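Notebook, sourdough and rye trials, page 14
July, morning, started 7:40

Yesterday's dough was too sour again. Vira Hrytsenko tasted the crust and said it is fine for her, but I think the customers of Lamier will not agree. So today I change only one thing, the temperature of the starter, and I leave the flour and the salt as they were.

Starter: fed at 7:50 with rye flour from Ivanyshyn, same bag as last week. Jar stays on the lower shelf, 24 degrees. Before it was on top of the oven, where I measured 31 in the afternoon. That is a big difference and I should have measured it earlier.

Dough A: 858 g flour, 200 g starter, water as on page 12.
Dough B: same, but the starter is two hours younger.

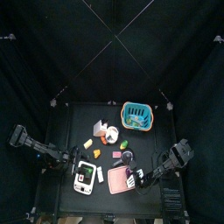
Black table with the pink tray and the white toy, July.

11:15 - Dough A is slow. At this hour yesterday it already touched the tape mark, today it is a finger lower. Dough B shows almost nothing. I do not touch them. Eetu Kallio wanted to put B near the window, I asked him please not to, otherwise we compare two things at once.

The scale is drifting. I put the same tin on it three times and it gave 346, 346 and then 351. After I cleaned the feet and moved it away from the fan it stayed on 346. Please do not put it back beside the fan! If it drifts again, write it here with the hour.

13:30 - A is at the mark. Folded once, it feels stronger than yesterday, less sticky on the hands. The smell is mild, like yogurt and a little apple. B needs more time.

Note for Yevdokiia: the baskets from Rorka are good but the cloth inside keeps old flour in the seam. I brushed two of them, the others are still to do.

15:20 - A into the oven, 240 for the first part, then 210. Steam from the small pan, as always. Color came later than I expected, so I gave it four minutes more. 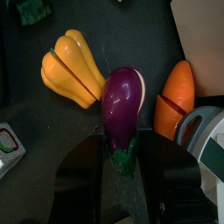
Can dough B stay in the fridge overnight and be baked in the morning?
It can, but shape it first and cover it well, and then bake it straight from the cold.

17:00 - A is cut. Crumb is even, a little tight near the bottom. Sourness is much lower, I would say it is what we wanted in the spring. Vira likes yesterday's loaf better, I write it down to be fair.

B is shaped and in the fridge, second shelf, under the blue cloth. Tymofii opens tomorrow, so he bakes it. Oven on at 6:30, and please write the inside temperature of the loaf when it comes out - I forgot to do it with A.

Still to buy: tape, a second thermometer, coarse salt.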